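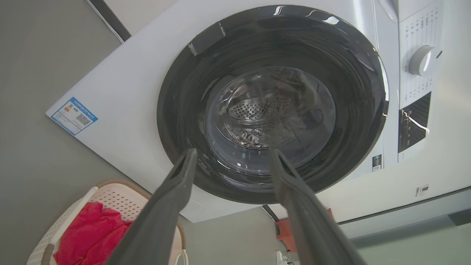
Le joint et le tambour, porte du lave-linge

Forum Esby > Buanderie et entretien du linge > Lave-linge frontal : odeur de renfermé après chaque lavage

mirabelle_54
Bonsoir à tous. Je récupère ce lave-linge à hublot avec l'appartement et j'ai une odeur de renfermé sur les serviettes, même propres. Je lave surtout à 30, lessive liquide Sarıgül, et j'essore à 800. Le tambour est vide depuis hier. J'ai passé un chiffon dans les plis du joint noir, il est ressorti gris. Est-ce que ça suffit ou il faut démonter quelque chose ?

tonneau_percé
Le chiffon ne suffit pas. Il faut écarter le joint en bas avec les doigts, c'est là que reste l'eau. Ensuite un cycle à 90 à vide. Et le filtre, il a été fait quand ?

mirabelle_54
Aucune idée pour le filtre, je ne sais même pas où il est.

gaspard-lessive
En général en bas à droite, derrière un cache. Regarde bien la façade, on te dira.

mirabelle_54

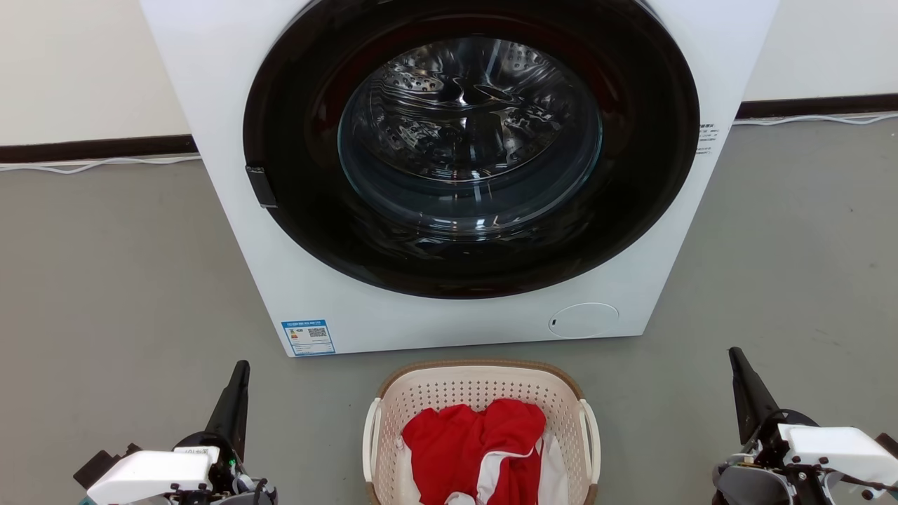 La façade, avec le panier à linge devant

Je vois bien un cache rond en bas à droite, avec une petite fente sur le côté gauche. C'est ça ?

gaspard-lessive
Très probablement oui. Tu glisses un tournevis plat ou une pièce dans la fente et tu fais levier doucement. Serpillière dessous avant de dévisser, et un plat bas. Débranche la machine aussi.

tonneau_percé
Enlève le panier avant, tu vas avoir besoin de place. Et remonte ton câble, celui qui traîne par terre à gauche le long de la plinthe. Quand on vide un filtre il y a toujours plus d'eau que prévu.

mirabelle_54
D'accord pour le câble. Le cycle à 90, avec quoi ? J'ai du vinaigre blanc.

lavandière2
Vinaigre dans le tambour, un grand verre, et voilà. Je fais ça depuis des années.

tonneau_percé
Pas d'accord. Le vinaigre à chaud et à répétition, ça fatigue le caoutchouc. J'ai changé un joint pour cette raison, 236 euros avec la pose chez Clekbridge. Percarbonate, deux cuillères à soupe, et rien d'autre.

lavandière2
Le mien a neuf ans et il est souple. Une fois tous les 2 mois ça n'abîme rien. Ton joint était peut-être déjà vieux.

tonneau_percé
Il avait trois ans.

gaspard-lessive
Les deux marchent, mais pas ensemble dans le même cycle. La notice tranche en principe. C'est quelle marque ?

mirabelle_54
Hisense, c'est marqué au-dessus du bac à lessive. Pas de notice, et le texte collé à droite de la porte est en chinois. 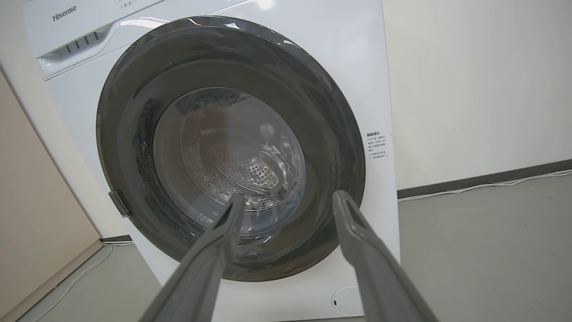

Le logo et la poignée du bac

grurum_bis
Les notices se trouvent en ligne avec la référence. Sur la mienne, une Grurum, elle est sur une plaque visible porte ouverte. Sors aussi le bac à lessive pendant que tu y es : chez moi l'odeur venait de là, pas du joint. Le logement derrière était noir.

lavandière2
+1 pour le bac. Eau chaude et vieille brosse à dents.

mirabelle_54
Je fais le filtre et le bac ce soir, le cycle à vide demain. Je laisse la porte ouverte entre les deux ?

tonneau_percé
Toujours. Porte entrouverte, bac entrouvert.

gaspard-lessive
Sauf s'il y a des petits enfants à la maison.

mirabelle_54

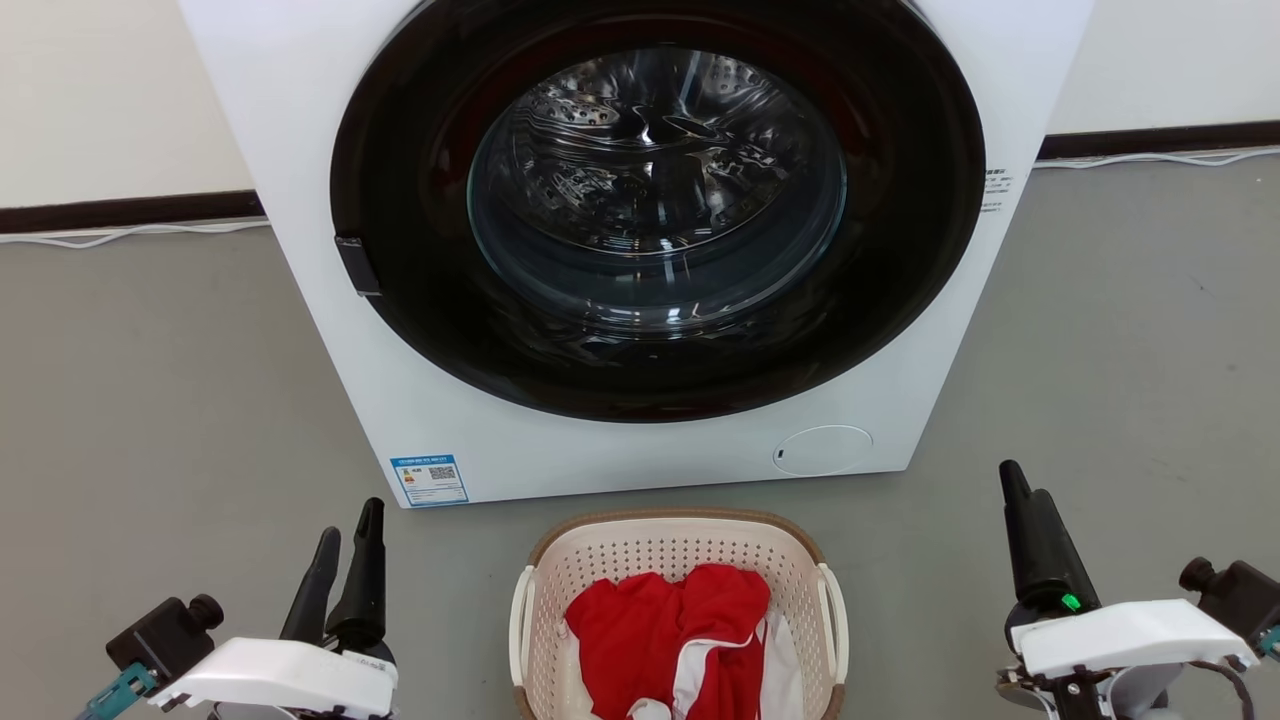 Dernière modification par mirabelle_54 en novembre, 21 h 14

Filtre fait. Un bouton, un élastique et une espèce de bouillie grise qui sentait très fort. Le cache s'est ouvert facilement avec une pièce. Pour le bac je n'arrive pas à le sortir complètement, il bloque au bout.

grurum_bis
Il y a souvent une languette à enfoncer au fond, du côté de l'adoucissant. Tu appuies et tu tires en même temps.

mirabelle_54
Trouvé, merci. Il trempe dans l'évier. Pour demain je pars sur le percarbonate – j'en ai un paquet ouvert.

lavandière2
Dommage pour le vinaigre, mais tiens-nous au courant pour les serviettes.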